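**Ticket 406: fingers not level over the plate (Carnport cell)**
Opened by: Zinhle Botha
Picked up by: Bheki Le Roux
Date: 18th January

**Zinhle:** The veg-to-plate job keeps putting the eggplant down against the rim. I've parked the gripper over the plate with the fingers open so we can have a proper look.

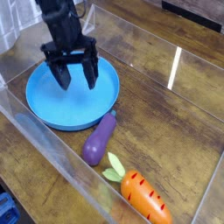
Does the cell need a full recalibration after a finger swap?
A finger check comes first, and the full routine only if that check fails.

**Bheki:** Lovely one to get stuck into! Went back through the log and found the fingers were changed at cycle 500, with the bad placements starting at nearly 800. So I'd look at the crossbar screws before touching any software. Power off, snug both sides a little at a time, then home it and bring it back over the plate. Please leave the toys where they are so we can compare.

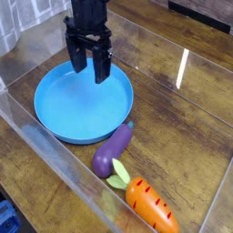
*Open fingers above the empty plate, eggplant and carrot alongside.*

**Zinhle:** Done the screws, and what a difference! I ran 175 cycles afterwards and every one landed inside the rim. I'm so pleased with this little cell.

**Bheki:** Brilliant work. Rozália Kadlec wants the screw check added to the Drudix sheet, and I'll write it up tonight. Keeping this open until you've done another run with the carrot.

Status: monitoring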